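Gramton two-finger gripper with wrist camera: review after four months
Reviewed by Marit Lindqvist, 4/13/18

We bought the Gramton in December for a small bench arm that handles odd-shaped items for packing trials. The price was 2,066 with the wrist camera included. Our budget line said 17 hundred, so I had to move money from spares to cover it. If you are planning a purchase, put the camera in the first request. Adding it afterward means a second order and a new cable.

Takács quoted us less for a gripper alone, but by the time Uwe Frerichs had priced a separate camera and bracket, the two totals were close. We went with one box and one supplier. Delivery took 20 days.

Setup was easy. The bolt pattern matched our arm and the mounting screws were in the bag. The printed manual is thin and the wiring page has an error: the two signal lines are swapped in the drawing. The PDF on the Stollau dealer site has it right.

The fingers are narrow and black, with inner edges that curve toward each other at the tips. They suit round and tapered things better than flat ones. Cartons slip unless you turn the force up, and then thin cardboard dents. For flat stock I would budget for the wide finger set, sold separately.

The camera is fixed focus. Whatever is in the grip comes out sharp enough to check, and things lying off to the side blur badly if they are close to the lens. Plan on a second overhead camera if you need to see the whole table. We left that out of the budget and had to ask for it later.

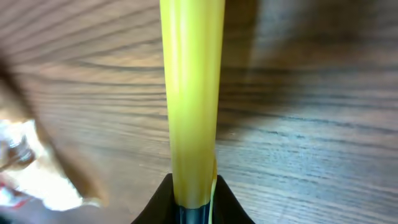
Wrist camera view with a tapered yellow piece held upright by its narrow end. Foil at lower left is out of focus.

Spare finger pads come in pairs and the dealer wants a minimum order, so buy them with the gripper and pay shipping once. Kálmán Pálfi keeps ours in the drawer under the controller. We are on the second pair now.

Good: mounting, grip on round items, camera included.
Bad: wiring drawing, flat items, pad ordering.

I would buy it again for mixed small items. For boxes only, get a quote on suction first.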